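Babita Chaturvedi
Thread

Right, the tub chair thread. A few of you asked after I moaned about it on Sunday, so get comfy (more than you can do on my chair, until recently).

1/ Background for anyone new: I have a round brown velvet tub chair and I love it to bits. It's from Edetti, I got it in the June sale, and I carried it up the stairs with my sister going "left a bit, LEFT A BIT" the whole way.

2/ The trouble with a round chair is that cushions are square. I don't know why this came as a surprise to me. You put one in and it looks lovely, you put a second one in and it starts sliding, and by the third you've got a pile.

3/ I have three. Of course I have three. There's the pale lavender-grey one, the pink one and the grey one with the bear face on it, which I refuse to be embarrassed about.

4/ So I've been having a proper go at getting them all in without it looking like a jumble sale. First go was bear at the back on the right, pink leaning in front of him, and the lavender one going over to the left.

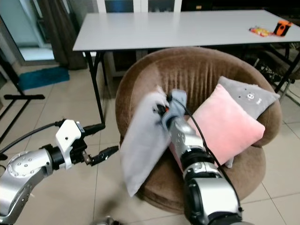

Lavender one on the move, pink and bear holding the right-hand side

5/ Pink in front of grey is a nice combination, I'll say that. Against the brown it all goes a bit ice cream parlour. But it half hides the bear's cushion, and my niece takes that sort of thing very personally.

6/ Someone (hi Mum) said "just have one cushion". I've seen your sofa, Mum. You've got no leg to stand on.

7/ Now, velvet. I need to talk about velvet. Every time you brush against it the nap goes a different way and you get those light and dark patches. I used to chase them round with my hand, smoothing it all in one direction like I was stroking a very large cat. I've stopped. It's meant to do that and it looks richer for it.

8/ The pleats are what sold me on the chair in the first place. They run up and down all the way round the back, and when the light comes across them you get stripes. I'd never have picked stripes on purpose! But these ones I like.

9/ Pleats do collect crumbs though, fair warning. I go down each one with the soft brush on the hoover, top to bottom, on the lowest setting. Takes me 12 minutes if I've got a podcast on and I don't stop to eat a biscuit over it, which would rather defeat the point.

10/ The seat is deep as well. Really deep. It's a bowl. Anything pale you drop in there shows up beautifully against the brown, so if you're wavering between a dark cushion and a light one, go light. 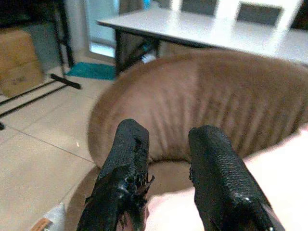

WHAT I'VE LEARNED ABOUT CUSHIONS IN A ROUND CHAIR

11/ Small one at the back. I had this the wrong way round for ages. If a big cushion goes in first it takes up the whole curve and everything else ends up on the floor by teatime.

12/ Lean them, don't stand them. A square cushion sat bolt upright in a curved chair looks like it's waiting for the dentist. Tip it so a corner points up and it settles into the bend.

13/ Squashier fillings are your friend. I swapped one inner for a feather one from Vernby, 20 quid, and it moulds to the back much better than the bouncy stuff it came with. (It does leak the odd feather. I find them in my socks.)

14/ Give them a push once they're in. Flat hand, a good firm press into the corner where the seat meets the back. You'll lose a bit of plumpness but they stay put longer.

15/ And don't be too precious about straight lines. My favourite version so far has the big light one lying across the left with a corner drooping over the front of the seat, pink sort of tucked in the middle, and the bear up on the right where he can keep an eye on everybody.

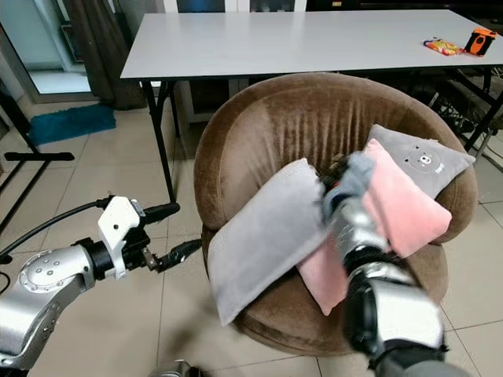 I did wonder about getting rid of the droop but I've decided it makes the chair look lived in. My friend Bae disagrees - she's a karate-chop-down-the-middle person and lines hers up like a hotel. We've been friends for years and I don't think we'll ever settle it.

16/ Someone's bound to ask where you sit with all three in there. You don't, really. You pick up the lavender one and hug it, and the other two go behind your back. Works a treat for telly.

17/ Washing: covers off, inside out, cool wash, dry flat. I did once put a velvet cover on the radiator and it came off with the texture of toast. Learn from me.

18/ If anyone in Nerndale knows somewhere that does nice plain covers in a mustard or a rust, shout. I am NOT buying a fourth cushion, I'm just asking about covers.

19/ (I may be buying a fourth cushion.)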